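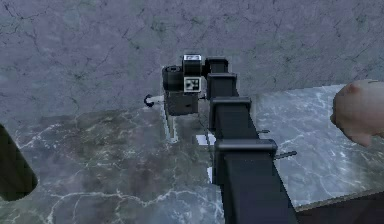 Dralwood spray mop, seven months in

I bought the Dralwood in December, the week after my old string mop finally shed its last bit of dignity all over the laundry. I'd been eyeing off the Urura steam one for ages but my sister-in-law Skye Tosh (floors are her thing, she'll talk your ear off) told me steam and old timber don't mix, so I went for the spray sort instead. Hang on, I've just looked at my own heading and it's not seven months, it's not even four. It just feels like seven because I mop so much more now!

Anyway. You get the handle, the flat head, two microfibre pads and a 676 ml bottle that clicks in halfway up the pole. Putting it together took me one cup of tea. The instructions are all little drawings and I did manage to put the trigger rod in upside down the first time, but it popped back out without a fight.

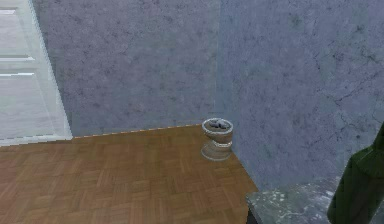 The spray is the best part by a mile. It's a fine, wide mist, and you can give it a tiny squeeze for a sticky patch or hold it down for the spot under the high chair. My mum's Beltrán one dribbles, and you end up chasing the puddle round the kitchen in your socks. I've been using warm water and a dash of the Illden timber cleaner, which smells faintly of oranges and doesn't leave that tacky film.

The head swivels beautifully, maybe a bit too beautifully. Going under the couch it'll flip over on itself if you push at a funny angle, and then you've got to drag the whole lot out and flick it back with your toe. Under beds it's great. Along skirting boards it's great too, as long as you go slowly, and the corners still want a rag and a bit of kneeling, same as every flat mop I've owned. 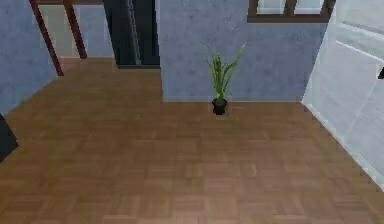 Plenty of people have asked me how it goes on wood and whether it streaks. On long straight boards, no, not if you follow the grain and don't drown the place. Square parquet is trickier, with the little strips turning a different way in every block, so there's no grain to follow and whichever way you push you're going across half of it. I do figure eights on mine with the pad only just damp, then go over it again with the dry one. And lift your plants! A small black pot sitting straight on the wood like that is easy enough to shift with one hand, and it's worth a look underneath for a water ring while you're there. I found a beauty under my peace lily.

Now the grumbles. The pads are meant to go through the wash at 60 and mine had gone a bit bald at the edges after 15 or so goes. Spares cost more than they should. The bottle has a narrow neck, so filling it at the laundry trough is a messy business without a funnel, and the hook on the end of the handle is too small for my broom rack.

Would I buy it again? Yep, on special. Get the extra pads at the same time, you'll pay less for postage.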